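My grandmother's radio, and a hearing test

In my grandmother's kitchen in Palma the radio was always on, and it was always too loud. When we came up the stairs as children we could hear the news already from the second floor, and she lived on the fourth. My mother would go in and turn it down, my grandmother would wait until she was in the other room, and then turn it up again. We laughed about it. In the family it was said that she was stubborn, and she was, but I think now that for the last years of her life she simply did not hear well, and that she was often alone at her own table while all of us were sitting around it.

I thought of this in the winter, when my daughter asked me on the telephone why I was shouting. I was not shouting, I said. Then I listened to myself a little and I was not so sure. The same week I noticed that I had started to watch films with subtitles, also the English ones. I had told myself it was for the language. After thirty years in this country that is a weak excuse.

So when the Jallari hearing bus came to the car park behind the library, I put my name on the list. Readers who have lived in Bellavwood for a long time will remember that the bus used to come every spring and then it stopped. Now it is back and goes between the towns again, and the test is free for everyone over fifty.

I will tell how it was, for those who are hesitating. You sit in a small cabin with a thick door. You get headphones and you say when you hear a tone. Some of the tones are very low, like a ship far away, and some are so high and thin that after a while you begin to imagine them. I was afraid to cheat by accident. The woman who did the test said that everyone has this fear and that the method takes care of it. One ear and then the other, and after that you repeat words which are said to you quietly. I had "fish" where it should be "ship" and I am still a bit offended. 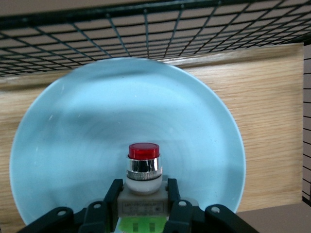

Pirkville, 2025-03-20

The result came by post to me here, where I am staying with my sister until the end of the month. My left ear is good for my age. The right ear has lost some of the high sounds, and it is in these sounds that we find the s, the f and the th. This explains quite well why I hear that people are speaking but not always what they say, and why it is worse in a restaurant. The letter advises me to see the audiologist at the health centre, and my appointment is in 7 weeks.

I had expected to be sad about it. Mostly I was relieved to have a piece of paper. My sister read it, put it down, and asked me where on the bus list she could write her own name — she is older than I am and has the television so loud that her neighbour knows all the programmes.

What I did not know before is how much can be something simple. One man who was waiting before me had only wax, and he was sent to the nurse to have it looked at. It is also worth knowing when you should not wait for any bus. If your hearing goes suddenly, over some hours or a few days, and especially if it is in one ear, you should call a doctor the same day. The same if there is strong pain, or liquid coming from the ear, or dizziness together with the loss. The leaflet says this in large letters and I agree with the large letters.

For the people who live with one of us, three small requests from the leaflet, which I have now hung on the refrigerator. Say the name first and then the sentence. Do not speak from another room. If I did not understand, please say it in other words, and please do not say "it doesn't matter". I wish very much that we had known the last one in my grandmother's kitchen.

Practical information

The bus stands behind the library in Bellavwood for two more days in March, and after that it goes to Pirkville, on the square by the old baths. The test takes less than half an hour. Bring your glasses if you need them for the form, and a list of your medicines. If you have hearing aids already, bring them too. There are 3 steps up to the door and a ramp on the other side, so say when you book if you need the ramp.

There are 700 places this spring for all the towns together, and they are given in the order that people write in. You can book at the library desk or by telephone to Jallari in the mornings. If you find the telephone difficult, a family member may book for you — or come to the desk and they will write it down.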